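Hemden richtig bügeln und falten, so wie ich es gelernt habe

Als ich nach Gornumitz gezogen bin, habe ich sechs Monate in der Wäscherei Bạch gearbeitet. Vorher konnte ich kein Hemd bügeln, ich habe immer mehr Falten gemacht als weggemacht. Inzwischen fragen mich Freunde, wie es geht, und darum schreibe ich es einmal ordentlich auf. Bitte entschuldigen Sie, wenn ein Fachwort nicht ganz stimmt, Deutsch ist meine dritte Sprache.

Was Sie brauchen

Ein Bügeleisen mit Dampf, ein Brett mit festem Bezug, eine Sprühflasche mit Wasser und ein Stück Karton, 50 cm lang. Ich habe ein altes Brett von Likham, es wackelt ein bisschen, aber der Bezug ist gut. Für die Sprühflasche nehme ich destilliertes Wasser, denn das Wasser in Gornumitz hat sehr viel Kalk.

Vorbereiten

Baumwolle bügelt man am besten, wenn sie noch leicht feucht ist. Wenn das Hemd schon ganz trocken ist, besprühen Sie es, rollen Sie es zusammen und warten Sie 8 Minuten. Öffnen Sie alle Knöpfe, auch die kleinen an den Manschetten. Stellen Sie das Eisen auf 200 Grad für reine Baumwolle, bei Mischgewebe deutlich niedriger. Schauen Sie immer zuerst auf das Etikett.

Die Reihenfolge

Zuerst kommt der Kragen. Legen Sie ihn flach mit der Innenseite nach oben und bügeln Sie von den Spitzen zur Mitte. Wer von der Mitte nach außen bügelt, schiebt den Stoff in die Spitzen, und dort bleibt eine kleine hässliche Falte. Danach drehen Sie den Kragen um und machen die Außenseite.

Dann die Manschetten, auch zuerst innen. Um die Knöpfe fährt man mit der Spitze des Eisens herum, niemals darüber. 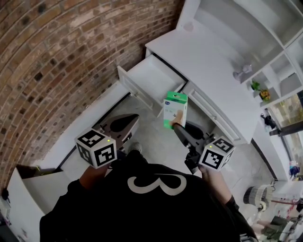 Bei den Ärmeln ist die Naht wichtig. Nehmen Sie den Ärmel an der unteren Naht, ziehen Sie ihn glatt und streichen Sie einmal mit der Hand darüber, bevor das Eisen kommt. Ich bügle nicht ganz bis zum Rand, damit keine scharfe Kante entsteht. Manche Leute mögen diese Kante, das ist Geschmackssache.

Jetzt die Schulterpartie: Sie ziehen das Hemd über das schmale Ende vom Brett, erst die eine Schulter, dann die andere. Danach kommt der Rücken und am Schluss die beiden Vorderteile. Die Knopfleiste bügle ich von links, dann drücken sich die Knöpfe in den weichen Bezug.

Falten

Lassen Sie das Hemd zuerst auf dem Bügel auskühlen. Dann schließen Sie den obersten, den mittleren und den untersten Knopf und legen es mit den Knöpfen nach unten auf den Tisch. Der Karton kommt auf den Rücken, direkt unter den Kragen. Seiten darüber klappen, Ärmel gerade nach unten legen, das untere Ende nach oben schlagen und den Karton herausziehen.

Flecken vom Eisen

Wenn die Sohle braune Spuren macht, hilft der Reinigungsstift von Trollton. Man reibt ihn auf die warme Sohle und wischt mit einem alten Baumwolltuch nach. Danach bitte zuerst ein Geschirrtuch bügeln und erst dann wieder ein weißes Hemd.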